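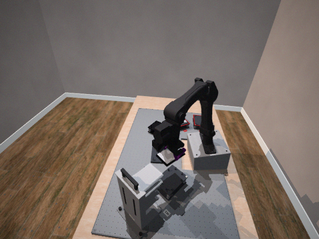

Where does a plank of wood come from?

Wood comes from trees, but a tree is round and a plank is flat. Getting from one to the other takes several steps.

Growing

Each year a tree adds a new layer of wood just under its bark. In spring the tree grows quickly and the wood is pale. In summer it grows more slowly and the wood is darker. One pale band and one dark band together make a growth ring. If you count the rings on a stump, you can tell how old the tree was when it was cut down. A pine with 90 rings was 90 years old.

Sawing

At the sawmill, machines strip off the bark. Then a long saw blade cuts the log from end to end, one slice at a time. The lines you see on a plank are the growth rings, cut along their length. We call this pattern the grain.

A plank cut from near the middle of the log usually has straight lines. One cut from nearer the outside often has curved shapes, a bit like pointed arches. Dark spots called knots show where a branch once joined the trunk.

Drying

Fresh wood is full of water. If you made a floor from it straight away, the planks would shrink and leave gaps. So the planks are stacked with thin sticks between them to let the air through. Some are left outdoors for months. Others go into a warm room called a kiln — you can say it "kill" or "kiln" — where they dry much faster.

Uthai Paisan runs the kiln at the Trirkness sawmill. He weighs a test piece of wood before it goes in and again when it comes out. One piece weighed 242 grams wet and 127 grams dry. The rest had been water.

Hardwood and softwood

Trees with broad leaves, such as oak and beech, give us hardwood. Trees with cones, such as pine and spruce, give us softwood. The names can be confusing. Balsa is a hardwood, but you can dent it with your fingernail.

Try it yourself

Find something wooden at home. Look for the grain and follow one line with your finger. Does it run straight or does it curve? Can you find a knot?

Words to know

Grain: the pattern of lines in wood
Kiln: a heated room for drying wood
Knot: the place where a branch grew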